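Setting a Safe Approach Height Before Your First Run

If you've just joined us on the Stunddale bench, welcome! Before you let the arm pick up anything at all, please spend a little while on the approach height, even if the person before you swears it's already set. We follow the same house rules in simulation as on the real floor, and I've grown very fond of them over the years.

Start by opening the Bavine cell file and loading the box task. Bring the gripper over the box with the fingers pointing straight down, then stop and look at it from the side.
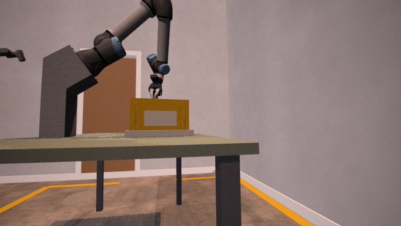 Now write down the height your controller reports. Ours was 214 mm on the last setup (yours will differ, and that's fine). Add a clearance of 5 mm to the tallest thing the fingers have to pass over, and save that as your travel height. Please don't type it in from memory!

Next, switch to the gripper view and open the fingers all the way before you move sideways.

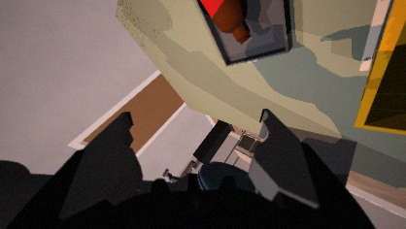

Keep the speed low for this part, and stay on the stop key the whole time. If you feel tempted to skip ahead, go make a cup of coffee and come back to it.

Once the path looks good, run it from start to finish in Skesport and save the log under your own initials. Any change to the fingers, the base or the box means starting over from the side view, I'm afraid, even on a Saturday.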